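# The Chacko dish rack, after two months on my counter

25 January 2019

I bought the Chacko wooden dish rack back in November, mostly out of spite toward my old wire one, and I've been meaning to write it up ever since.
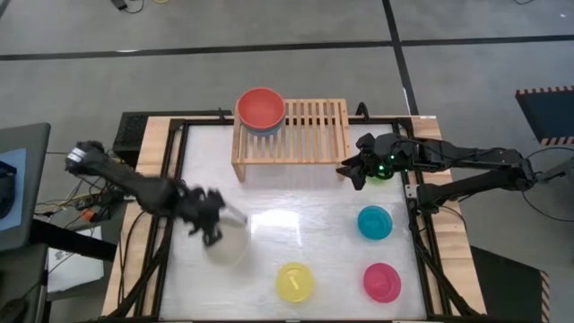
*Wooden rack up top with the coral-red bowl sitting on the light blue one, and a clear plate on the move.*

Some background first. We're a no-dishwasher household (the kitchen is the size of a hallway, and there's nowhere to put one), so everything gets washed by hand and everything has to dry somewhere. My last rack was a Reltex, coated wire, the kind you find in every big store. It did fine for a year and then the coating started to split at the feet and leave little orange rings on the counter. I scrubbed those rings for a whole weekend and one of them is still there, by the toaster, if you know where to look.

So I wanted wood, and I wanted something small. The Chacko was 47 dollars with shipping, which made me wince a little -- I paid 14 for the Reltex! -- but it came in one piece with no tools and no bag of mystery screws. I had it out of the box and full of wet plates before I'd even broken down the cardboard.

## What I like

The slats, mainly. They stand straight up and they're evenly spaced, so a plate goes in wherever your hand happens to be. My old rack had wide slots at one end and skinny ones at the other and I was forever pulling plates out and trying again. Dinner plates stand up nicely in this one, salad plates too, and the clear plates I'm so fond of (they vanish in a sink full of suds, I've chipped two) don't rattle against each other the way they did on wire.

It also stands on short legs, and I didn't think I'd care about that, but I do. I can get a sponge under there without moving the whole thing. On my counter I keep a folded towel underneath, and I swap it out every morning while the coffee's going.

And it's nice to look at. I leave it out all day now, even when there's nothing in it. The wood gets along with pretty much any color of dish, and I have a lot of colors of dish.

## Bowls, though

Okay, bowls. If you eat a lot of soup and cereal like we do, you need to know that this is a plate rack first. A shallow bowl will lean between the slats if you're patient with it. A deep one won't, at least none of mine will. I end up setting the bowls across the top at one end, and that eats up a good chunk of the plate space.

You can stack two up there without any trouble. I tried three once and got a very loud lesson at 11 at night. Also, bowls stacked right side up don't dry, they just hold their puddle, so I only do that with ones I've already wiped. Wet ones go upside down on the towel next to the rack.

I did look at the Sakik rack, which has a separate bowl shelf and costs 23 dollars more. It's a lot taller, and it would have blocked my one kitchen window, so that was the end of that. If you've got the headroom, go take a look at it.

## Upkeep

Mine got a bit fuzzy to the touch after the first couple of weeks. I rubbed it down with fine sandpaper and wiped on some of the Flostent board oil I already had for my cutting boards, let it sit overnight, and it's been smooth since. I've oiled it one more time after that. Not a big job, maybe the length of a podcast, but you do have to do it, and the little card in the box doesn't mention it at all.

No dark spots on the legs so far, and I check, believe me. I do stand it up on its end by the window once a week or so to let the bottoms air out.

## Would I buy it again?

Yes, with one gripe: there's no place for silverware. I use an old jam jar. A hook-on cup would have been easy enough to include at this price, and I wrote to Chacko and told them so. They wrote back very politely and said they'd pass it along.

Four stars out of five from me. It's great for one or two people who mostly use plates. For a family of big cereal eaters I'd say get something with a proper bowl shelf, or plan on keeping a towel next to it like I do.

I'll add a note to this page if the legs start to go.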